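Home - Diary - Allotment - Recipes - About me - Get in touch

21 Jan 2022

Well, it's been one of those weeks where I meant to write something every evening and then fell asleep on the sofa with a cup of tea going cold on the arm. So you get it all in one lump, I'm afraid!

The big news is that the wallpaper in the hall is coming off. All of it. I've hated that paper since the day we got the keys (brown ferns on a slightly different brown) and I finally snapped after Christmas when a long strip came away with the fairy lights. I gave it a little tug. Then a bigger tug. By bedtime there was a bald patch next to the coat hooks the shape of Portugal, and at that point you're committed, aren't you.

Under the ferns there are stripes. Under the stripes there's a sort of mustard trellis, and under that there's a very thin pale blue paper with tiny birds on it that I've fallen completely in love with. It comes off in flakes if you so much as breathe on it, so there's no saving it, but I've kept a piece as big as a postcard and pressed it in the back of the atlas. Gifty Zakaria from number 152 came round to have a look and she thinks her hall had the same birds, because there was a bit left inside her meter cupboard when she moved in. We went straight over the road in our slippers to check. Same birds! Hers are a touch greener, but that could be damp.

So now I want to know who put them up. Gifty says the whole row was built by the same man and he may well have papered the lot in one go. I've written to the library to ask about the old street directories, and they've sent me a form, and the form wants a reference number I can only get by filling in a different form. It's on the fridge. It can stay on the fridge for a bit.

What's working on the walls

I've had a few messages asking how I'm doing it, so, for what it's worth:

Soaking. Hot water with a squirt of washing-up liquid, put on with the big sponge, then leave it longer than you think. I was far too impatient the first night and gouged two lumps out of the plaster by the stairs.

Steaming. Yakubu Adeleke lent me his steamer, a Markard, which makes a noise like an angry goose and drips down your sleeve. It's brilliant on the stripes and useless on the mustard layer, which I think was stuck on with something meant for ships. He wants it back by March for his own back bedroom, so there's a deadline now, and I work better with one of those.

Cutting in. Round the door frames and along the top of the skirting you want a fresh blade and a light hand, and a sharp knife saves you a lot of ragged edges later. Mine live in the little canvas tote with the green stripes, the pink one included, and please do slide the blades in before you go rummaging.
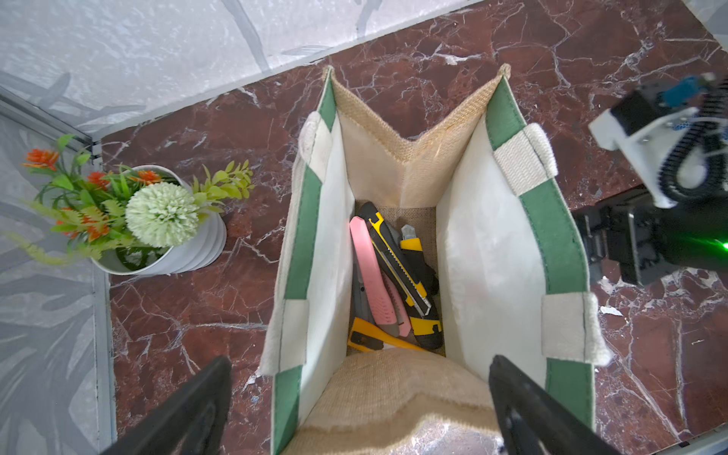 Scraping. Wide scraper for the flat bits, narrow one for behind the radiator. Keep it nearly flat to the wall. I did the whole of the left-hand side listening to a radio play about a lighthouse and I couldn't tell you a single thing that happened in it, but the wall looks lovely.

Bagging up. Do it as you go! Wet wallpaper sets like papier-mâché on floorboards overnight and I spent the best part of a morning on my knees with a fish slice getting it off again.

Anyway. That's the hall.

Paint is a whole other argument. I'd more or less settled on a Skonia one called Fogh, a soft grey-green that looked gorgeous on the card and looks like school custard on the actual wall, at least after dark. In daylight it's fine. But who stands in their hall in daylight in January? I'm out at work by the time it's light and home once it's gone. I've painted a big square of it by the stairs and another square of plain off-white next to it, and I walk past them both with my eyes half shut trying to have an honest first reaction. So far the off-white is winning, and I'm a bit cross about it, because I'd already bought the tin.

Mum rang in the middle of the second coat and wanted to know if I'd thought about a nice border. I have not thought about a nice border.

Other things from the week, in no sort of order. The bus was late again, the 206, and we all stood there in the drizzle being terribly polite about it until a man in a bobble hat said a word I won't put on here and everybody cheered up. I made the leek and barley soup twice and it was better the second time with a parmesan rind in it (take it out before you serve up, I forgot, and it's no fun to bite on). I started a Paladel jigsaw that Auntie gave me, a harbour with far too much sky, and have done the boats and one corner and lost all interest. If anyone wants a harbour with the boats already done, you know where I am.

And the snowdrops are up by the back step! Only four so far, and very small, but I went out in my dressing gown to say hello to them. It was freezing. The cat watched from the kitchen window and didn't think much of it.

Tomorrow I'm going to have a go at the ceiling edge, if I can borrow the tall steps from Gifty, and then I'm having a long bath with the radio on and not looking at a wall of any kind until Mum comes for her lunch. She's bringing a crumble. She's also bringing, she tells me, some border samples.

Newer entry - Older entry - All diary entries

Like the diary? Pop your email address in the box and I'll send you a note when there's a new one. You can unsubscribe whenever you like.

This site uses cookies to remember your settings. Accept - Find out more

Contact me - Copyright, all words my own unless I say so - Back to top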